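Garden eels

Garden eels are a group of small, slender eels that live in colonies on sandy sea floors. They make up the subfamily Heterocongrinae within the conger eel family, Congridae. Each animal lives in its own burrow and spends most of the day with the front part of its body raised in the water and the tail still in the sand. A large colony seen from a distance looks like a bed of seagrass or a row of plants moving in the current, and the common name comes from this.

The subfamily is divided into two genera, Heteroconger and Gorgasia. They are found in warm seas in the Indian, Pacific and Atlantic Oceans. Most species live in the tropics, and a smaller number reach subtropical waters.

Description

The body is long, thin and nearly the same width along its whole length. Adults of many species are no thicker than a pencil or a finger. The head is short, with large eyes and a small mouth that points upward. The pectoral fins are very small or missing. The end of the tail is stiff and pointed, and the tail fin is reduced to a hard tip used for digging.

Color differs between species. The spotted garden eel, Heteroconger hassi, is whitish with many small dark spots and a few larger dark patches. The splendid garden eel, Gorgasia preclara, has orange and white bands. The brown garden eel, Heteroconger longissimus, found in the Atlantic, is plain brown or grayish and is harder to pick out against the bottom.

Burrows

A garden eel digs its burrow tail first. It pushes the stiff tip of the tail into the sand and works the rest of the body down with a wriggling motion. A gland in the skin produces mucus, which binds the grains of sand and keeps the walls from falling in. The burrow is usually curved or wavy and is longer than the eel itself, so the animal can pull back completely when it is alarmed. Some species close the opening with a plug of mucus.

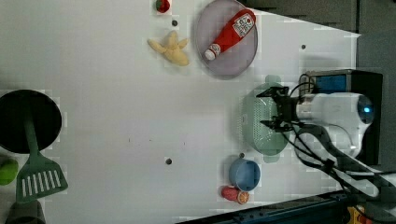

The choice of bottom matters a good deal. Very coarse sand and rubble do not hold a burrow well, and fine mud clogs easily. Colonies are most often found on clean or slightly silty sand near a reef edge, on a gentle slope, or in a channel where a steady current carries food. They are uncommon in places where waves regularly stir up the bottom. Depth varies by species. Some can be seen by snorkelers in calm bays, while others are known only from deeper slopes.

An adult rarely leaves its burrow. When it has to move closer to a mate or away from a rival, it may shift the burrow a short distance at a time. Full departure from the sand in daylight is unusual and exposes the eel to predators.

Feeding

Garden eels feed on zooplankton, mainly small crustaceans such as copepods, along with fish eggs and other drifting animals. They face into the current and pick out food one piece at a time by sight, which explains the large eyes and short snout. Feeding takes place during the day. At night the eels withdraw into their burrows.

The strength of the current affects how they feed. In a weak current the eels extend farther from the sand and strike over a wider area. In a stronger current they stay lower and bend the body into a curve, which reduces drag. Larger individuals can reach higher into the water and tend to have access to more food. Because all the eels in a colony face the same way, divers sometimes use them to judge the direction of the current near the bottom.

Colonies

Colony size ranges from a few animals to several thousand. The colony at Damasceno Bank, a sandy shelf often used for diver training, was estimated at 3000 burrows in a June survey led by Jussara Trindade. The survey divided the site into 129 plots and recorded the open burrows in each one. The densest part was on the outer slope, where neighboring burrows were closest together, and the edges of the colony held mostly small eels.

Spacing depends on body size. Each eel keeps a feeding area around its burrow, and large males generally have more room than juveniles. Disputes between neighbors are common. Two eels may stretch toward each other, open their mouths and push or bite until one pulls back. These contests are usually short, and injuries are rarely seen.

Reproduction

During the breeding season, males and females move their burrows closer together. A male may guard a nearby female and drive away other males. Pairs mate by twining their bodies together while both remain anchored in the sand. The fertilized eggs float up and drift in open water.

Like other eels, garden eels hatch into a flat, transparent larval form called a leptocephalus. The larva lives in the plankton and may travel far from the parent colony. When it has grown enough it changes shape, settles to the bottom and digs its first burrow. Young eels often settle at the margins of an existing colony.

Predators and response to divers

Known predators include triggerfish, rays and snake eels. Some snake eels approach through the sand and attack from underneath, which the garden eel cannot easily see coming. Against fish that attack from above, the main defense is a quick retreat. One eel pulling back often causes its neighbors to do the same, so a whole section of a colony can vanish in a moment.

Divers produce a similar reaction. Exhaled bubbles, quick movements and shadows all cause the eels to withdraw, and they may stay hidden for several minutes. The Ramex dive guide advises stopping 5 meters from the first burrows and lying still just above the sand.

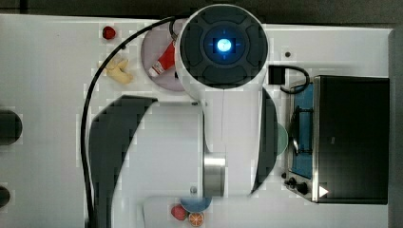 Trindade considers that distance too short for busy sites. In her view, eels that are visited several times a day lose a large part of their feeding time, and groups should stay farther back and limit a visit to one slow pass along the edge of the colony. She also objects to kneeling on the sand, as this can crush the openings of small burrows that a diver has not noticed.

Underwater photographers often leave a camera on a weighted stand and swim away. The eels usually come out again once the diver is gone, and they pay little attention to an object that does not move.

In aquariums

Several species are kept in public aquariums, with the spotted garden eel and the splendid garden eel among the most common. They need a deep layer of fine sand, a gentle and constant flow of water, and frequent small feedings of plankton or a substitute. Tanks are fitted with covers, because frightened eels may leave the sand and jump.

The eels do best in groups and with quiet tank mates. Newly arrived animals may stay hidden for days. The Okex aquarium keeps its group behind dimmed glass for the first 3 weeks and opens the display only when most of the eels are feeding in daylight.

Conservation

Many garden eel species cover wide ranges and are not thought to be under threat. They have little value as food and are not a target for commercial fishing. Local colonies can be harmed by anchoring, dredging, sand removal and beach construction that increases the amount of silt in the water. For species known from only a few sites, there is too little information to say whether numbers are changing.

See also

Conger eel
Snake eel
Leptocephalus
Zooplankton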